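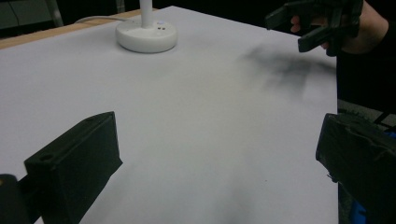
I do nearly all my fiddly jobs at the dining table, and for years I had the scratches and glue rings to show for it. So now the first thing that happens, before the tools come out or the kettle goes on, is that the table gets covered in white.

Lining paper is my favourite for this. One roll from the decorating aisle has lasted me since last July, and you just tear off what you need and tape it underneath at the corners. A big white board works too if you've got somewhere to keep it (I haven't!). Dark cloths are hopeless - drop a little black screw on one and you'll be on your hands and knees by teatime.

Then the lamp. Stand it at the back, on the opposite side from the hand you work with, or you'll spend the evening squinting into your own shadow. I'm right-handed so mine goes to the left, and the cable runs along the far edge of the table where my elbow can't catch it. My friend Embla tapes hers down in 2 places, and after what happened to her teapot I can see why.

White paper bounces the light back up as well, so turn the lamp down a notch if yours lets you. It's much kinder on the eyes when you're threading needles or doing the hinge on somebody's glasses.

Oh, and keep a pencil handy! I draw a circle round each lot of screws and write where they came from. When I've finished, any clean bits of paper get cut up for shopping lists and the rest goes under the cat's bowl.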